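The Case for a Counter With Nothing on It (Almost)

By Inger Bundgaard
Last updated in February
4 min read

My mother-in-law kept her toaster in a cupboard. Every morning she took it out, plugged it in, made two slices, let it cool, shook the crumbs into the sink and put it away again. I thought this was the saddest thing I had ever seen a person do before 8 in the morning. I had a kitchen in those days where you could reach the bread, the vitamins, the mail, three kinds of oil and a potted basil from one spot without moving your feet, and I was proud of it. I called it a working kitchen.

I've changed my mind, mostly, and I want to argue for the other side — with one big exception that I'll get to, and that my mother-in-law would not have liked one bit.

What changed me was bread dough. I wanted to roll out flatbreads with my friend Saadet Sönmez, who learned from her aunts and rolls them as wide as a steering wheel, and we couldn't find anywhere to do it. We spent the first part of a perfectly good Tuesday moving stuff. Jars onto chairs, mail onto the fridge, basil onto the floor (where the dog found it). Saadet was very nice about it. Her son Berkay was less nice and asked if we were moving house.

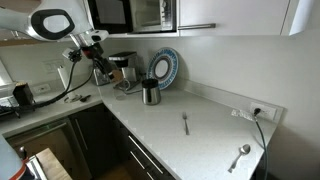
Counter space is for the middle of a job, and that's the part people forget when they're buying canisters. You need a place to put the hot pan, the grocery bags, the cutting board and the second cutting board, all at once, and you don't get to schedule it. Look at how much room you gain when the coffee maker goes all the way into the back corner with the toaster tucked in beside it. Corners are lousy for chopping anyway! You can't get your elbows in there. So let the appliances have the corner and keep the long stretch in front for yourself, and if a fork or a spoon gets left out on it, fine, that takes two seconds to fix and you still have your whole counter.

Now for the exception, which is coffee. I will not put the coffee maker in a cupboard. I've read the advice that says every appliance should live behind a door, and I think whoever writes it must drink juice. Anything you use every single day before you're properly awake gets to stay out, and that goes for the kettle too, and the cup you always reach for. My friend Nkrumah Kwofie disagrees with me loudly on this. He has a rolling cart for his coffee things, and he wheels it out of the pantry each morning like room service. He's very happy. I've seen the wheels catch on his rug and I'm sticking with the counter.

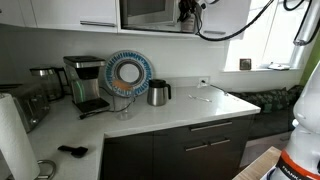

The other thing I'd let stay is one nice thing to look at. The strict people will tell you that a plate belongs in a stack with the other plates, and I used to nod along, but a kitchen with everything hidden makes me feel like I'm waiting for the realtor. I have a big blue serving dish that came from a little shop called Başaran, and it leans on the wall all year and comes down for company. It costs me maybe a hand's width of counter. I'd give it twice that.

What I won't defend anymore is the "just for now" pile. The mail, the batteries, the bag of rubber bands, the single glove. None of it is kitchen stuff, and all of it ends up in the kitchen because the counter is flat and on the way in from the door. I finally put a shoebox on the hall shelf and everything goes in there, and yes, the shoebox is a disgrace, but you can't roll dough in a hallway so I don't mind.

Saadet came back after I'd done all this. She flung down some flour, looked left, looked right, and asked me where the salt was. I'd put it in a cupboard and couldn't remember which one. So the salt lives out now, next to the coffee.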